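Speaker notes – Reading a Y-chromosome tree without overreading it
Session 6, afternoon block, 3:40 p.m.
Speaker: Dede Darko

Slide 1. Title. Leave it up while people sit down. Thank Man-sik Koo for the alignments and Eun-ji Shin for rerunning the calling step in April after the reference changed.

Slide 2. Scope. The talk covers the male-specific region only. The pseudoautosomal ends recombine with the X and were masked before anything else was done. Say this early. It came up twice at the last meeting.

Slide 3. Samples. 237 men, all from the Putora valley and the two coastal districts. One man per household. Recruitment was by surname register, so close paternal relatives are over-represented. We removed one of each pair that shared a grandfather, where the grandfather was known. Where he was not known, the pair stayed in.

Slide 4. Variant calls. 3919 single-base variants passed filters. Point to the depth histogram and the short left tail. Sites in the ampliconic regions were dropped even when depth looked fine, as reads there map to more than one copy. Sun-ja Baek has the list of dropped intervals if anyone wants it.

Slide 5. The tree. Give people time to find the root. It was placed with two outgroup sequences from a deep African branch. Branch lengths are in mutations, not years. The years come on slide 8 and depend on a rate.

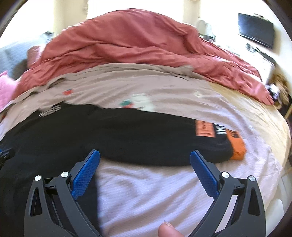

Slide 6. The large cluster on the right side of the tree. Many short branches leave a single node. This is what a fast expansion of one paternal line looks like, but low coverage produces something similar when variants on the internal branches are missed. We checked by downsampling the high-coverage samples. The node held, though two of its daughter branches merged.

Slide 7. Founder or drift. Do not use the word "founder" before this slide. In a small population most male lines are lost by chance within a few dozen generations. The surviving line need not have arrived first or carried any advantage. The simulation panel shows 300 runs with no selection. A cluster as large as ours appears in a fair share of them.

Slide 8. Dating. Explain where the rate comes from: father-son pairs give one value, ancient samples give a slightly lower one. Both are plotted. The intervals overlap for every node except the oldest. State the generation time used and move on – there is a backup slide for people who want to argue about it.

Slide 9. Comparison with mitochondrial data from the same villages. The maternal tree is bushier and shows no matching cluster. A custom of wives moving to the husband's village would give this pattern. So would higher variance in the number of sons. The two cannot be told apart with these data. Byung-chul Cha's autosomal work may help, but it is not ready to show.

Slide 10. Limits. A Y tree is the history of one locus. The common ancestor at its root was one man among many living at the time, and most of the others left descendants through daughters. If time is short, cut slide 9 and keep this one.

Backup A: generation time. Backup B: masked intervals. Backup C: same tree with the surname labels on, to be shown only if the valley group has agreed to it by then.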